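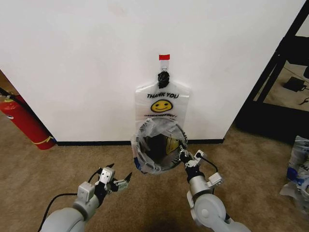
Thank you bag on the wall hook

Paint-safe hooks in a rental, what weight do you trust?

Josik76 wrote:
Moving into a unit in December and the lease says no nails or screws, with a charge per hole. I need to hang two coats, a tote bag and a framed print that comes to over 2 pounds. Walls are smooth and painted white. Has anyone kept adhesive hooks up for a full year without losing paint?

gfekete wrote:
Yes, most of a three-year lease. Wipe the wall with rubbing alcohol first, let it dry, press the hook for a full minute and leave it overnight before you hang anything. Every hook I lost was one I loaded the same day.

Winia wrote:
I disagree that prep is the main thing. It's the paint. Cheap flat paint comes off in a sheet no matter how careful you are. My last landlord kept $96 of my deposit for two patches the size of a quarter.

gfekete wrote:
Did you pull the strip straight out or down along the wall? Straight out will take paint off anything.

Winia wrote:
Down, slowly, like the package says. It still peeled.
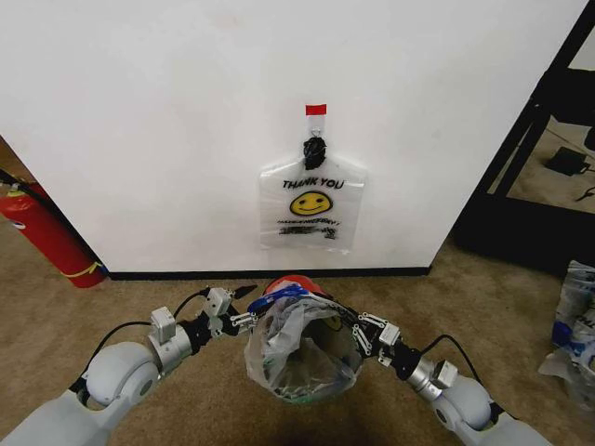
The other hooks in that apartment came off clean, and those were in the hallway, where the paint was older and had some shine to it. So ask what's on the walls before you buy a big pack.

so_yul_t wrote:
Fresh paint matters too. If they repainted between tenants, wait a few weeks. I didn't, and the hook behind the bathroom door took a strip with it. I'd also skip hooks for the coats. A wet winter coat is heavy and people yank on it. Get a standing rack.

Josik76 wrote:
No room for a rack, the entry is 27 inches wide. Would an over-the-door hanger work?

so_yul_t wrote:
Should, if the door has a gap at the top. Check it with a folded piece of cardboard.

gfekete wrote:
Over-the-door for coats, sticky hooks for the tote and the print, two strips on the print. Winia is right about flat paint, I'll give you that. Try one hook inside a closet first.

Josik76 wrote:
OK, I'll email the office about the paint and test one in the closet. Thanks.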